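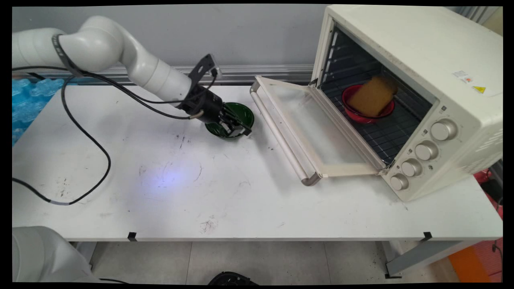
Was ändert sich für die Beschäftigten in der Prüfküche, wenn der Roboterarm die Handhabung am Kleinofen übernimmt?

Die Stellen bleiben erhalten, die Tätigkeit verschiebt sich vom Einlegen und Entnehmen zum Einrichten, Überwachen und Auswerten.

Stand der Umstellung bei Salteletti

Die Handhabungszelle Flerka arbeitet mit Schalen und einem Ofen mit Klapptür. Im Mai umfasste der Prüfplan 481 Zyklen, davon wurden 182 ohne Eingriff abgeschlossen. Bei 117 Zyklen musste das Personal den Ablauf anhalten und neu starten. Die übrigen wurden weiterhin von Hand gefahren.

Häufigste Abbruchursache war ein Versatz beim Greifen des Schalenrands. Yu-na So hat daraufhin die Anfahrhöhe in der Ablaufsteuerung getrennt nach Tisch und Rost hinterlegt. Bei geöffneter Klappe ist zusätzlich die Tür als Sperrfläche zu berücksichtigen, auch für die Greiferfinger. 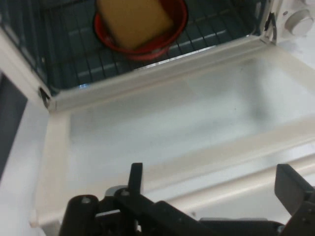

Arbeitsorganisation

Je Schicht ist eine Person für die Zelle eingeteilt, bisher waren es zwei am Ofenplatz. Die zweite Person wechselt in die Auswertung. Ebise Derese führt die Einweisung durch, sie umfasst 3 Module: Freigabe und Halt, Wiederanlauf, Protokoll. Wer nicht eingewiesen ist, quittiert keine Störungen.

Omar Awad weist darauf hin, dass die Wartezeiten zwischen den Zyklen als Arbeitszeit gelten und keine Pausen ersetzen. Offen ist die Eingruppierung der Einrichtetätigkeit. Rückmeldungen zum Schichtplan nimmt Heikki Kettunen entgegen.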